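Unit 4: Tracing diverted equipment
Course handout, revised 8th May

Reading for this unit: the Drurkberg file (scanned packet, 218 pages) and chapter 2 of the course reader. Read the shipping section of the file before class. The press clippings at the back are optional.

Background

The Drurkberg case concerns 50 used flatbed trucks sold at auction in the port of Nultitz and found later in the hands of an armed group across the border. Early news stories said the trucks had been supplied on purpose. The paper record supports a duller account, and the unit is mostly about how to read that record.

Terms you need

Diversion: the transfer of goods to a user other than the one named in the sale papers. It can happen before, during or after delivery.

End-user certificate: a signed statement from the buyer saying who will use the goods and where. Used civilian trucks usually travel without one.

Chain of custody: the list of owners and holders, in order, with the document that proves each step. A step without a document is marked as a gap. Do not fill a gap with a newspaper story, even one that names a source.

The Drurkberg chain

The trucks belonged to Stöcker, a building supply firm, which sold them through an auction house in March. The buyer was Stullden, a trading company with a rented office and no yard of its own. Stullden resold the trucks in small lots. The file has customs forms for the first lots and nothing for the last 2. Those are the ones that turned up with guns mounted on the beds.

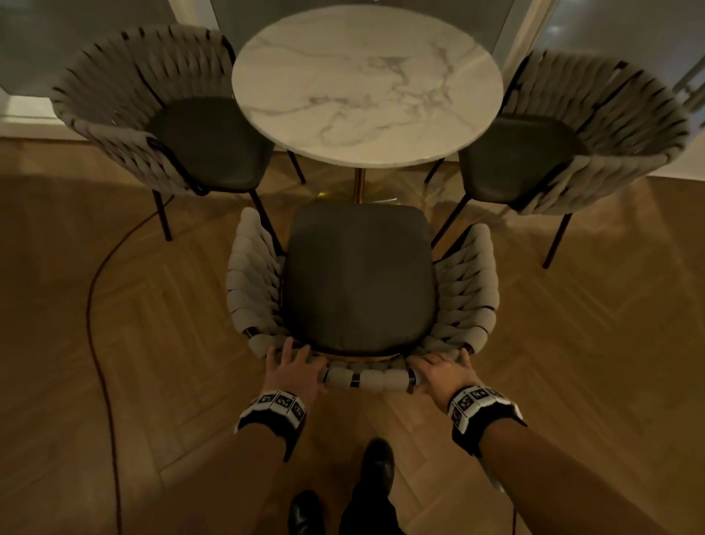
Jade Hulme objects that a missing customs form proves very little, and that small ports lose paper all the time. Her view is that the chassis numbers should come first and the forms second. A chassis number read from a clear photograph ties one truck to one sale, whatever happened to the paperwork.

Ritva Ahonen's article in the reader takes the other side. She argues that numbers are easily copied onto another vehicle, and that a match needs a second mark such as a dealer decal or a repair record. For the written work, use both tests and say where they disagree.

Written work

Draw up the chain of custody for one lot. Give a page reference for each step and mark every gap. Then write 1,000 words on which gap matters most for deciding who knew what. Keep claims about intent separate from claims about ownership, under their own heading.

Papers without page references will be returned unmarked. The auction list is in German, and an English version is at the front of the packet.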